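Music 214: Hymns and How They Travel
Handout 6 — Shape notes, lining out, and who owns a tune

Reading for next time: the Bunting chapter, first half only. The second half is a quarrel with another scholar and can be enjoyed at your leisure, or in retirement.

Last session we got as far as meter. Recap for those who were at the back: common meter is 8.6.8.6, long meter is 8.8.8.8, and any text in one meter can be sung to any tune in the same meter. Congregations knew this perfectly well. Editors found it upsetting and began printing words and tune together, and we have believed ever since that the pairing came down from the mountain.

Lining out. A leader sings or chants a line, the congregation sings it back, slowly, with whatever ornaments they grew up with. Books were expensive and many singers couldn't read them. The practice outlived both problems, so be careful about calling it a workaround.
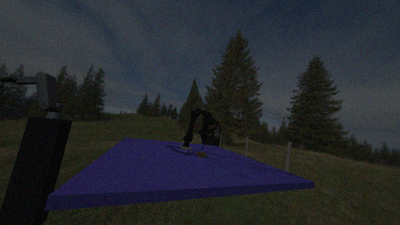
Craig Urquhart objected in February that lining out must have been dull, given that you hear every line twice. Fair, on paper. He also wanted to know how anyone kept the pitch through a long hymn, and the short answer is that they often didn't.

Shape notes. Four shapes (fa, sol, la, mi) in the older books, seven in the later ones. Singers sit in a square facing inward, by part, and sing the shapes before the words. First-time visitors tend to remark on the volume. The melody is usually in the tenor, which sopranos may need a moment to absorb.

Listening: the Clemham recordings, tracks 17 and 20. Same tune, same words, and you may still doubt it by the second verse. Note where the singers breathe.

Short paper: 700 words on one tune that has carried at least two texts. Around 200 of those should deal with the music itself — the notes, please, and not how they made your grandmother feel. Zotero will format your citations. It will not check that you have read them.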